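Fito

Episode recorder, annotator and replay tools for two-arm tabletop work

Version 7, updated Aug 6, 2018

Fito is the software we use to record, label and replay demonstrations on a pair of arms that share one table. This README covers the code and the data set that ships with it, which is called Barkcombe. If you only want the data, skip to "The Barkcombe episodes". If you only want to run the recorder on your own arms, you can ignore everything after "Replay".

Maintainer: Wenjie Fan

What is in the repository

recorder/ – the process that reads joint states and camera streams and writes episodes
drivers/ – thin wrappers for the arm controllers and gripper motors
sync/ – clock alignment and resampling
annotate/ – the labelling program and its keyboard map
replay/ – open-loop and closed-loop playback
prusness/ – the grasp proposal module, kept as a separate package
configs/ – one file per bench
docs/ – file format notes and the calibration procedure
tests/ – unit tests, plus a short episode used as a fixture

Prusness has its own version number and its own change log. It can be installed without the rest of Fito, and two of the config files expect that it will not be there at all.

Requirements

Fito runs on Linux. The recorder is C++ and everything else is Python 3. You will need a compiler with C++14 support, CMake, OpenCV and the HDF5 libraries. The annotator also needs Qt.

A graphics card is needed only for Prusness. The recorder itself is limited by disk speed. A mechanical drive will drop frames once the wrist cameras are turned on, and the recorder will tell you so in the log but will not stop.

Building

Clone the repository, make a directory called build at the top level, and run cmake and make from inside it. The Python parts install with pip from the top directory. Run the tests before you connect any hardware. The sync tests are slow, and the progress line does not update while they run.

If CMake finds the wrong HDF5, set HDF5_ROOT by hand. This happens on most machines that have had Anaconda installed.

Configuration

Each bench has one YAML file in configs/. Copy tsai.yaml and change it. Tsai is our main bench and its file is the only one with every field filled in.

The fields people get wrong:

base_left, base_right – the pose of each arm base in the table frame, in metres and radians. The origin is the centre of the tabletop, x runs to the right as seen from the head camera, and y runs away from it.

table_height – measured at the centre of the table. The planner adds its own clearance, so do not pad this number.

finger_offset – the distance from the gripper motor flange to the fingertip with the fingers closed. Measure it again whenever fingertips are changed. Fingertips from a new batch can differ enough to matter when inserting.

gripper_open_limit – the widest opening the software will command, as a fraction of motor travel.

head_camera_delay – in milliseconds. Leave it blank and run sync/estimate_delay to have it filled in.

Recording

Start the drivers first, then the recorder. The recorder waits until it has heard from both arms, both grippers and every camera named in the config file. If one of them is missing it prints the name and keeps waiting.

The space bar starts and ends an episode. The D key discards the episode that has just ended. There is no way to bring back a discarded episode.

Every episode is written to its own HDF5 file with the following groups:

/arm_left and /arm_right – joint position, joint velocity, commanded position
/gripper_left and /gripper_right – opening, motor current, commanded opening
/cam_head, /cam_left, /cam_right – JPEG frames and their timestamps
/events – key presses and driver warnings
/meta – bench name, operator code, config hash, software version

Timestamps are stored exactly as received. Resampling is done later by sync/ and never changes the original file. Earlier versions resampled while recording, and we lost a good deal of gripper timing that way. Files from before version 5 should be treated with some care.

Perception

Fito has two perception steps, and both can be turned off.

The first finds the table plane and masks out everything beyond its edges. It works from the head camera and the calibration file. The tabletop on the Tsai bench is white and matte, which makes the plane easy to fit but leaves few features for tracking. Marks and scuffs on the surface are useful to the tracker, so please do not paint over them between calibration and recording.

The second is Prusness, which proposes grasps for whatever is left inside the mask. It gives each proposal a position, an approach direction, a finger opening and a score. It does not know what the objects are. Labels such as "tray" or "device" come from the annotator and are never passed back to it.

Known trouble spots for perception:

Reflective tape. Highlights move as the object moves, and the tracker sometimes follows the highlight. The setting specular_reject helps, at the cost of losing some pale objects against the table.

Lit displays. A bright screen saturates a patch of the picture and Prusness may treat it as a separate object lying on top of the real one. Merge proposals with merge_radius.

Dark objects in dark containers. The edges run together. For these we plan from the inside of the container, where the colour contrast is better.

Shadows from the arms. Soft shadows are mostly ignored by the mask. Hard shadows from a desk lamp are not.

Planning and control

Each arm has its own planner and its own thread. A third process, the arbiter, holds a map of the space over the table and hands out regions. An arm may not enter a region it has not been given. The arbiter is simple and conservative – if both arms ask for the same region, the one already carrying something goes first.

Cables are modelled as fat capsules attached to the forearm links. This is crude, and it makes some reachable poses look unreachable. We decided to keep it.

Insertion uses motor current as a stand-in for force. When current on the holding gripper rises past insert_stop, the arm backs off, shifts sideways by one step and tries again. The step size and the number of tries are set per task.

Replay

Open-loop replay sends the recorded commands back with the recorded timing. Closed-loop replay looks for the objects first and shifts the trajectory to suit. Always run open-loop replay with the table clear. Speed can be lowered with --rate but not raised past the recorded speed.

The Barkcombe episodes

Barkcombe is a set of 817 episodes recorded on the Tsai bench. In the task files the arms are called left and right as seen from the head camera, and the same names are used in the HDF5 groups.

Splits: 400 episodes carry full labels at the level of single actions. The rest have only a task name and an outcome. A held-out list of 80 episodes, drawn from the labelled ones, is in splits/heldout.txt. Please do not tune on it.

Tasks fall under these names: place_in_tray, pick_device, handover, open_lid, sort_small and free. Episodes in the free group have no goal and were recorded to exercise the arbiter.
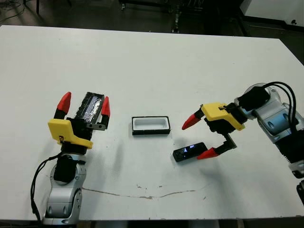 Head camera view, both arms over the table: left gripper holding a black block with reflective tape, tray in the centre, right gripper open beside a handheld device.

Action labels come from a closed list: reach, grasp, lift, carry, align, insert, release, retract and idle. Each arm is labelled separately, so at any moment there are two labels. An open gripper close to an object is labelled reach until the fingers begin to close. Annotators were asked to use gripper current to find the start of a grasp and to go by the head camera only where the current trace was noisy.

The label align is the one with the poorest agreement. Some annotators begin it when the held object is over the container, others when the wrist starts its final turn. We have kept both readings in the files, under align_a and align_b.

Outcomes are success, partial and fail. Partial means the object ended up touching its target but not seated in it.

Limits of the data

There is one bench, one table and one type of gripper. The fingertips are red and the gripper housings yellow throughout, and a model trained only on Barkcombe will learn those colours very well. We have tried recolouring them in software, with mixed results.

The lighting changes little. The floor past the table is dark, with equipment stands and cables in view. Anyone using full head camera frames should apply the table mask or expect the background to leak into the learned features.

Failures are under-represented. Operators used the discard key more freely than they should have in the first part of the recording, and those episodes are gone. Failures from November on were kept.

Wrist cameras are missing from some handover episodes. Check /meta/cameras before loading.

Known issues

The annotator loses its undo history when the window is resized.

estimate_delay gives a wrong answer if neither arm moves in the first few seconds of the episode.

Prusness returns proposals with a negative opening for very thin objects. The planner discards them, but they still show up in the log.

Ending an episode while a gripper is moving can leave the last commanded opening unset. The loader fills it with the previous value and adds a note to /events.

Citing and contact

If you use the episodes, please cite the repository and give the version number. Split lists have changed between versions, and results from different lists should not be put in the same table.

Bug reports go to the issue tracker. Attach the config file, the recorder log and, if you can, the shortest episode that shows the problem. Reports about Prusness belong in its own tracker. Questions about licensing go to Wenjie Fan at the address in the LICENCE file.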